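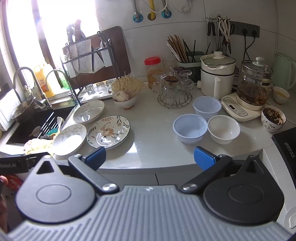 The task Najwa Yammine picked for her study is one most people finish before they know they have started it. There are bowls and plates on a kitchen counter. Stack the ones that go together, and leave everything else alone.

Robots have been able to stack bowls for years, provided the bowls are the ones they practiced on and the table is the one they practiced at. Move the same arm to a different kitchen and the results fall apart. Yammine, who works on robot learning at a small lab called Notby, wanted to know how much of that failure comes from the robot and how much comes from the data it was taught with.

Her answer, laid out in a report the group released in July, is that a lot of it is the data, and that the part of the data that matters is easy to get wrong. Her team found that 300 demonstrations spread across many home kitchens taught a robot more than 817 demonstrations recorded in a single lab kitchen. The smaller set was also cheaper to collect, even after counting the driving.

The demonstrations were made without a robot. A person holds a gripper by hand, squeezes it to close the fingers, and does the chore while a camera on the tool records what the gripper would see. Software then works out the path the tool took through the room. The same kind of fingers go on the robot later, so what the camera saw during teaching looks a good deal like what the robot sees when it is working.

Hand-held collection is well established by now, and Yammine makes no claim to it. Her question was about what to do with the tool once you have it.

"Everybody in the field says diversity is good," she said. "Then you ask them which kind, and the conversation gets short."

The study split diversity into parts that could be changed one at a time. One was the dishes themselves: shape, color, pattern, material. A second was where the dishes started out on the counter. The third was the background, meaning all the things in view that have nothing to do with the job. For each part the group built training sets that varied a lot and training sets that varied a little, then trained the same model on each.

Issa Rawashdeh ran the collection side. He had come to Notby from a kitchen equipment supplier, where he wrote installation guides, and he had opinions about counters. His first rule for the home visits was that people should not tidy up. The early visits went badly on this score. Hosts cleared everything off before the team arrived, and the recordings from those kitchens looked a lot like the ones from the lab.

After that, Rawashdeh sent a note ahead of each visit asking people to leave the place as it would be at four in the afternoon, with dinner not yet started. Knives could stay in their rack. So could the kettle, the drying dishes, the vegetables waiting to be cut. The person collecting would move only what was needed to do the task safely.

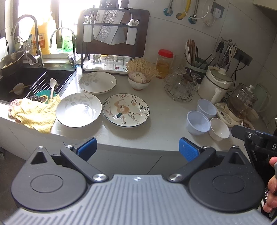

Clutter turned out to have a stronger effect than either of the other two. When the group held the dishes and starting positions fixed and varied only the background, success in kitchens the robot had never been trained in went up sharply. When they did the reverse, with dozens of different bowls on one plain counter, the gain was small. The robot learned to handle new bowls well enough, and then lost track of them as soon as there was a toaster behind them.

Yammine thinks the model trained on the lab counter was using shortcuts. In the lab, anything round was a dish to be stacked. In a home, there are lids, burner rings, jar tops and the rims of glasses. One early version, tried in a rented apartment, went again and again to a pot lid sitting on a trivet and tried to put a bowl on it. It had no reason to do anything else. In all of its training, a round thing on a counter had been a place to put a bowl.

Windows were another problem. Strong daylight blows out part of the camera's view and throws glare onto glazed plates, and the lab had no windows in its mock kitchen at all. The team first tried to fix this in software by brightening sections of the recorded video at random. It helped some. Recording in real kitchens at several times of day helped more, and Rawashdeh ended up planning visits by which direction the sink faced.

There is a limit to what more variety can do, and the report spends several pages on it. The group had expected performance to keep climbing as they added homes. It did, up to a point, and then it leveled off. The later kitchens were not adding much that the earlier ones lacked. What did move the number again was adding demonstrations with mistakes in them: a bowl set down off center and then straightened, a plate nudged by accident and followed to where it slid. People collecting data tend to throw these out as bad takes. Rawashdeh had been throwing them out too, until Yammine asked to see them.

"I had a folder of them that I was embarrassed about," he said. "It became the most useful folder we had."

Training on corrected mistakes gave the robot something to do when its own stack came out crooked. Earlier versions would let go of a tilted bowl and move on to the next one, and the whole pile would go over. The later version went back, closed its fingers on the rim and shifted the bowl before continuing. It did not do this every time. In the final round of tests, held in kitchens left out of training entirely, the robot completed the full task in 70 percent of its attempts. The model trained only on lab recordings was well under half that.

Seventy percent sounds low to anyone who owns dishes, and Yammine does not argue the point. She notes that the tests were scored strictly. All of the bowls had to end up in one stack, nothing else on the counter could be moved, and each attempt had a limit of 3 minutes. A run where the stack was perfect but a spoon got pushed into the sink counted as a failure. She says the strict scoring was needed to show the effect of clutter, as a looser rule would have let the robot plow through everything in its way and still pass.

The failures that remain fall into a few groups. Clear glass is the largest. The camera often reads a glass bowl as whatever is behind it, and no amount of variety in the training set has fixed that so far. Nested bowls are next. When one bowl already sits inside another, the model sometimes treats the pair as a single object and sometimes does not, and it can change its mind halfway through the reach. Thin-rimmed plates that lie flat are hard for a plain mechanical reason: the fingers have trouble getting under the edge. People with the hand tool solve this by sliding the plate to the counter's edge first. The robot has picked up the trick in some kitchens and not in others, and the team does not yet know why.

Other groups have started to look at the same question from different sides. Engineers at Qaisi, a company that makes arms for commercial kitchens, have been trying the background-first approach with tray sorting, where the surroundings change less from site to site. Their early results show a smaller benefit, which fits with Yammine's account. If the robot will only ever work on one kind of line, there is less for clutter to teach it.

A fair criticism of the study is that its kitchens were not picked at random. They belonged to people who answered a notice, within driving distance, who were comfortable having two strangers come in with recording equipment. Large kitchens are probably overrepresented. Rawashdeh agrees, and adds that the collectors themselves were a hidden source of sameness. Only a handful of people made the recordings, all of them right-handed, and the robot approaches nearly everything from the right. In a kitchen where the right side of the counter is blocked by an appliance, it hesitates. The next round, now being planned under the name Dulano, will bring in more collectors and ask the residents to do some of the recording in their own homes.

That raises the matter of training the trainers. In a short trial, first-time users of the hand tool tended to move too fast and to turn the camera away from the work just before letting go of a dish. Both habits spoil a recording. Rawashdeh wrote a one-page sheet to go with the tool, and after some revision got it down to four instructions. The one that made the biggest difference was to pause briefly with the fingers open before every grasp. Collectors who did that produced usable recordings on their first day.

Yammine's next interest is how little can be kept. Her team has begun removing demonstrations from the home set a few at a time, retraining, and checking what is lost. Some whole kitchens can be dropped with no change in the result. Others, including one narrow galley with a cluttered windowsill and hardly any free counter, cost several points when they go. She has been back to that one twice to measure it.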